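How to run a two-arm block stacking demonstration at an open day

Contents
Before you start
Preparing the table
Setting up the arms
Teaching the visitors' route
Running the stack
When the stack goes wrong
Closing down
Notes on repeat sessions

Before you start

These instructions cover a bench demonstration in which two arms, each with a two-finger gripper, build and take apart a small stack of painted blocks while visitors watch. They were written for the open day at the Rulwood workshop and have been used again since at Ravgate, where the room is narrower. The method does not depend on a particular make of arm. It does assume that you can already move both arms by hand control, record a position and play it back, and that a risk assessment for the room has been signed off. If it has not, stop at this point and get that done.

One person operates and one person talks. Do not combine the roles. An operator who is answering a question about batteries is not watching the fingers.

You will need:

Two arms on fixed mounts, with two-finger grippers
A table with a plain, pale top
A set of painted blocks, including cubes and flat pieces
Masking tape and a soft pencil
A steel rule
A barrier or rope for the visitors' side
Two emergency stops, one for the operator and one for the speaker
A spare pair of fingertip pads

Preparing the table

Use a white or pale grey top if you have one. Visitors standing behind the barrier need to see the gap between finger and block, and a dark finger against a dark surface gives them nothing to look at. Wood grain is acceptable. Gloss is not, as it throws the ceiling lights back at the front row and can upset a wrist camera.

Wipe the top and let it dry. Old scuffs and specks do no harm unless your block finder works by contrast, in which case run it once over the bare table and note any false finds. Lay a strip of masking tape over a persistent one, on the side away from the work, or shift the working area by the width of a block.

Mark the building spot with a small pencil cross. Set it 200 mm in from the visitors' edge. Closer than this and children lean over the rope; further away and the stack is hidden behind the arms.

Light the table from one side. Light from directly overhead puts the shadow of the gripper on top of the block you are trying to place. Side light moves the shadow across the table, where it can be used to judge height: as the finger comes down, finger and shadow close up.

Setting up the arms

Mount the arms so that each can reach the building spot without its elbow passing over the other's base. At Rulwood the bases are 690 mm apart. At Ravgate they are closer, and the elbows had to be turned outwards.

Name the arms by side, left and right, as seen by the operator. Write the names on tape and stick them to the bases. The speaker faces the other way and will get them wrong otherwise.

Check each gripper with the power off:

1. Look at the fingertip pads. Replace any pad that is torn, shiny or lifting at the corner.
2. Try each finger screw with the correct driver. Do not overtighten.
3. Move the finger linkage through its travel and feel for grit.
4. Confirm that no cable crosses the hinge.

Then, with the power on and the speed at its lowest setting, open and close each gripper on a single cube. Set the grip force to the lowest value that will hold the cube through a quarter turn of the wrist. Painted wood marks easily, and a high force also makes the cube jump when the fingers open.

Teaching the visitors' route

By route we mean the order of positions that the arms will go through while people are watching. Keep it short. The one used at Rulwood takes 69 seconds from the first pick to the last release, and that is near the limit of what a mixed group will stand still for.

Record the positions in this order:

1. Park, with both arms drawn back.
2. Ready, with both grippers open and level with the top of a single cube.
3. Pick, one position for each block.
4. Approach, directly above the building spot.
5. Place.
6. Clear, straight up from Place.
7. Return to Ready.

Record Approach and Clear as separate positions even if they look identical. You will want to raise Clear later, when the stack is taller, and it is annoying to find that Approach has moved with it.

Only one arm may be inside the building area at a time, with one exception. During the steadying step the second arm waits open at the side of the stack while the first works from above. Set its waiting position so that the fingers are spread wider than the block and stop short of it. Test this without blocks first, then with one, then with the full stack. 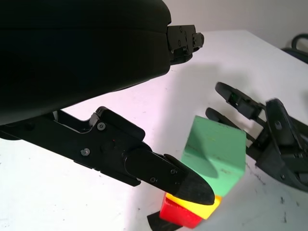
Khôi Khương
Demonstrations, Rulwood workshop
Monday, October 22, 2018

With a fingertip over the pile and the other gripper open to one side, a block can be left at an angle, as the mint-green cube is, one corner pointing up, above the yellow and red pieces. A tilted cube is worth showing to visitors. It makes plain that position alone is a poor guide, and the speaker can ask the group which finger they would move first.

Running the stack

Put the blocks out by hand, with the arms parked and the drives off. Use three colours at most. The speaker can then say "the red one" without having to point across the barrier.

Start with the widest or flattest piece at the bottom. Flat pieces forgive a poor placement; cubes do not. A common order is two flat pieces and a cube on top, but any order will serve so long as the operator and the speaker have agreed on it.

Step 1. The operator says "drives on" and waits for the speaker to repeat it. The barrier is checked at this point and not before, as people drift.

Step 2. Move both arms from Park to Ready. Hold for a slow count so that visitors can see both grippers open.

Step 3. The left arm picks the bottom block and places it on the cross. Watch the pads, not the block. If one pad touches before the other the block will turn, and the fault is in the pick position.

Step 4. The right arm picks the second block. The left arm must be clear before it moves. On our controller this is enforced by a shared zone; if yours has none, the operator confirms it by eye and by key press.

Step 5. The right arm places the second block and withdraws sideways to its waiting position.

Step 6. The left arm picks the cube, moves to Approach and comes down slowly. Stop 5 mm above the stack. The speaker has time for one sentence here.

Step 7. Lower to contact and open the fingers by the smallest amount that frees the cube. A wide opening is the usual cause of a knocked stack, as the back of a finger sweeps further than people expect.

Step 8. Move to Clear, then Ready.

Run the route backwards to take the stack down, or, if the group is staying, let one visitor choose which block goes next from a fresh set. Visitors do not operate the arms. At Ravgate we were asked whether older pupils could use the hand control, and the answer was no, because the speaker would then have two people to watch.

When the stack goes wrong

Sooner or later a block will land crooked. Do not reach in. Bring both arms to a stop and look at the pile before choosing a correction.

Cube tilted but resting. Bring the open second gripper up to the low side until one finger is just short of the face. Close slowly. If the cube slides back to flat, open and withdraw along the same line. If it rises, stop and reverse.

Cube tilted and one pad in contact. Do not lift the arm straight up, as the pad is rubbery and will drag the face with it. Back off along the finger's own direction first – a few millimetres is enough – and then lift.

Flat piece out of line. Leave it unless the overhang is more than a third of the piece. Small errors at the bottom look worse from the operator's seat than from the barrier.

Block on the table outside the working area. Park both arms, switch the drives off, announce it, and pick the block up by hand. Log it.

Finger stalled against a block. Reduce the force setting before you try to move. Releasing a stalled finger at full force will throw a light block, and the barrier is not a screen.

If the same fault appears twice in a session, re-record the pick position. Khôi Thân went through the log for our first open day and found that nearly all the tilted cubes came from one pick position which had been taught with a worn pad. Fitting a new pad changed the finger length slightly, and the position was never updated. Pads are now changed in pairs and the positions checked straight after.

Closing down

Park both arms and switch the drives off before the barrier is opened. Say so aloud. Visitors will come forward to look at the grippers, and this is fine once the power light is out and the operator has the key.

Count the blocks back into their box. Note any with chipped paint, and put them aside for practice use. Save the route under the name of the room, with the month, so that a Ravgate route is not loaded at Rulwood.

Enter in the log:

Number of runs
Number of stops, with the step at which each took place
Pads changed, and on which arm
Force setting for each gripper
Questions the speaker could not answer

Notes on repeat sessions

The June session gave 188 clean placements out of 239. Most of the remainder were put right with the second gripper while the group watched, and the feedback cards mentioned these more often than the clean runs.

Allow time between groups for the arms to go through one full route without an audience. If the first pick has moved, the table has been leaned on. Check the distance from the pencil cross to the left base with the rule, and push the table back to its tape marks before altering any recorded position.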